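Chapter 4
Lighting the General Workroom

Print this chapter | E-mail this chapter
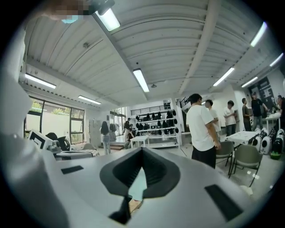
Should tube lights be left on in a workroom that already has large windows?

In most cases they should, at least over the half of the room furthest from the glass. Daylight falls off quickly with distance, and a bench by the back wall may receive only a small part of the light that reaches a desk under the window.

4.1 Scope

This chapter deals with rooms used for mixed work: assembly, screen work, storage and some standing tasks. Rooms with tall windows along one wall and fluorescent tubes across the ceiling are treated as the standard case. Rooms lit wholly from above are left to the next chapter.

4.2 Daylight and tubes together

The two sources differ in direction. Window light arrives from the side and casts long, soft shadows across a bench. Light from ceiling tubes comes down and fills most of these in. A person standing with their back to the window will still shade their own work, so benches are best placed at right angles to the glass.

Trees close to the building cut down the light in summer. Readings taken in May, when leaves are full, should not be used for the winter months.

4.3 Ceilings

A white ceiling returns a good share of the light that strikes it. Ribbed metal panels do so less evenly than flat board, and a deep beam may throw a shadow if tubes are hung on one side of it only. The Trollirik workroom, used for the exercises in this chapter, was first measured at 149 points – later cut to 50, with little loss of detail.

4.4 Screens

A monitor below a window is hard to read when the sky behind it is bright. Blinds help, but turning the desk is cheaper. The Tierney layout, set out in Table 4.2, keeps all screens side-on to the windows.

E-mail this page | Print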